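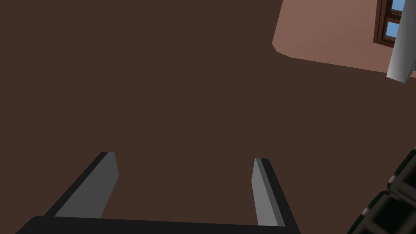
Etim is a tabletop robot arm with a two-finger parallel gripper, designed to be built at home or in a shared workshop, together with the simulation package used to prepare it for grasping tasks. It was developed at the Clokedthorpe workshop, where the first arm was assembled by members from printed parts and surplus motors. The control software is called Fodeo.

Design

The arm is bolted to the edge of a workbench. It has five driven joints and a separate motor for the gripper. The two fingers move in parallel and are driven by a single rack and pinion, so they always close toward the center line of the palm. Each finger is a rigid shell with a replaceable pad. Builders are advised to print the shells solid, as hollow ones flex under load and throw off the wrist calibration.

Power comes from a bench supply. The arm has no brakes and will sag when current is removed - the build notes call for a padded rest beneath the elbow.

Simulation

Fodeo includes a simulated copy of the arm, and most builders work with this before any hardware is finished. The simulated workspace consists of a tabletop inside a simple room. Objects are loaded from a shared folder of 3D models contributed by users, with no common style or subject. A scene may place a pencil near a model building or a block of raised lettering. Models are checked for scale and for closed surfaces, but materials are often missing, and parts without one are drawn in flat black.
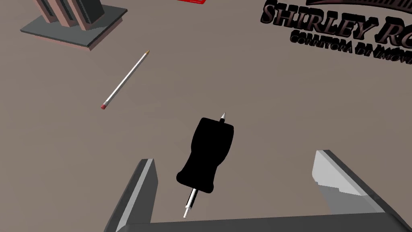
Grasp trials are run in batches of 600. In each trial the gripper opens fully, descends over the target and closes until the motor current passes a set limit. A grasp is counted if the object remains between the pads after a short lift. Long, thin objects give the most trouble, as a small error in wrist angle can leave one pad touching before the other and turn the object on the table.

Contact friction is set by hand for each model. The default value is high, and grasps that succeed in simulation may slip on the real arm until it is lowered.

Versions

The original gripper was replaced after it was found to jam near full opening. The second version, drawn up by a group at Studmont, uses a longer rack and a wider palm bar. The two versions share the same wrist mount, but finger shells are not interchangeable. Calibration files from the first gripper are rejected by current releases of Fodeo and must be made again.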